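Flower table comes to Karneo hall in August

Anyone who has walked past the old Karneo hall lately will have noticed the doors propped open and a good deal of cheerful coming and going, and now we know why - the Jindness flower weeks are back, and they run right through August.

Ambros Baumgartner, who has looked after the arranging table since the beginning, tells us that 445 people came through last summer, and he is rather hoping for more this time. Sessions start at 2 in the afternoon and there is room for 13 at each, so do put your name down early if you can. Artificial flowers only, as before, which will please everyone with hay fever (and there are plenty of us!).
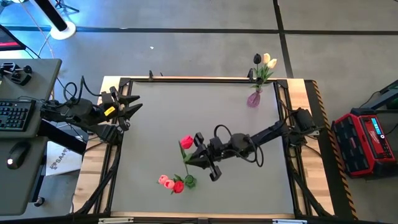 Tulips are the theme for the opening week, and Vinzenz Moser has chosen the colours himself. He likes a small vase and a mixed bunch, with light pink beside a deeper red, and a bright pinkish-red tulip held upright over the little green vase gives a fair idea of his taste. Names can be left at the Marti shop until the end of the month, and tea will be served afterwards as usual.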